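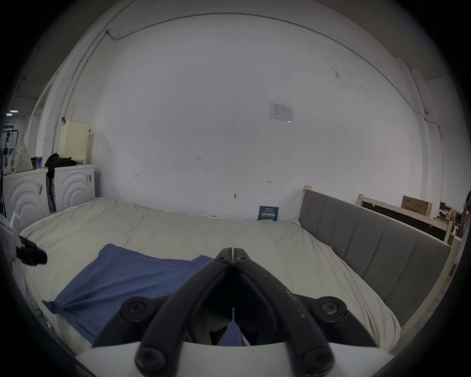

Brerkier Opinion Desk - Home & Work

I went to the Grorine open day expecting to be frightened about the future. I came home frightened about my bedding.

The invitation promised household robotics "in a lived-in setting," and they meant it. I have stood in plenty of demo kitchens where the one lemon in the bowl turned out to be glued down. Grorine gave us a big bed with a rumpled off-white sheet, a crumpled blue cloth on top of it, and a pair of washing machines against the wall with laundry piled on one of them. Someone had written 125 on the plaster. I felt at home at once, and slightly accused.

The job being taught is tidying cloth. A person holds the gripper in the hand, two long black fingers on a set of jointed arms, and does the chore with it over and over so that a machine can learn from the recording. Junhao Jiang, who ran our session, told us a good day is up to 110 tries. I asked how many they would need in all. He said 2000 would be a nice start, in the tone my dentist uses for flossing.

Then we got a turn. I have been picking up laundry since childhood and considered myself qualified. With the gripper I chased a fold of fabric over the bed like a man eating peas with fireplace tongs. Teodoro Sarmiento, a retired tailor in our group, got it first time and was unbearable all through lunch.

My complaint is with the talk afterward, where the slides said "effortless" four times. I had just watched the effort. It has sore wrists and it wants a chair. If a robot one day folds my towels, it will be on the strength of people who stood over a bed and folded badly on purpose, then folded well, then moved the cloth a bit and started again. Put them on the slides. Put their names on the box, next to the voltage.

I'd still buy one, depending on the price. Jiang wouldn't give a price, and I have 2 fitted sheets at home that have never once been folded into a shape with corners.

Recent in Opinion
The Ding doorbell and my mother
Branelmont wants its parking meters back
292 emails about one bench
Who asked for a talking kettle?

Contact the desk | © Brerkier | Back to top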